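# Budget check: second set of handheld grippers for bathroom tasks

**prirkley_ops** — 9:40 am

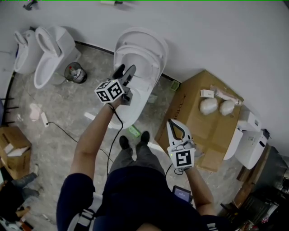 Trying to settle the October order before the money gets moved somewhere else. We have $1401 left on the equipment line and I need to decide between a second pair of handheld grippers and more fixtures and consumables. We run toilet tasks with one person working both hands, black gripper on the left with the marker cube, white one on the right with a single flat marker. The cabled setup works but every session starts with sorting out cords. Maes quoted me $229 per set of replacement fingers. Odberg is cheaper but wants a minimum order of 21 sets, and I can't use that many.

**tilebreaker**

Skip Odberg unless you can split the order with another lab. We did that once and still have a drawer full of fingers that don't fit the new mounts.

What's your wear rate? Straight fingers and curved fingers don't wear the same for us.

**prirkley_ops**

Around 200 sessions on a set before the inner edges start to go. The curved white ones last a bit longer.

**nine_volt**

I'd spend it on the room first. You've got a trash basket, a power strip and boxes on the floor with someone moving between toilets. Get shelves and run the power overhead. Fingers can wait.

**tilebreaker**

Disagree. Shelves come out of facilities money at most places. If the equipment line goes unspent you lose it, and next year they give you less.

**nine_volt**

Fair on the budget line. Still, a tripped cable costs more than a set of fingers. Ours took the connector with it and we were down for most of a month.

**kx_second_shift**

Has anyone priced the Kirkuvix mounts? They take either finger shape, so you stock one kind of mount. Lead time was six weeks when I asked.

**prirkley_ops**

Six weeks is too long for this round but I'll ask for a quote. Leaning toward four sets from Maes and the rest on cable clips and a spare connector. I'll ask facilities about the shelves.

**nine_volt**

Get two connectors.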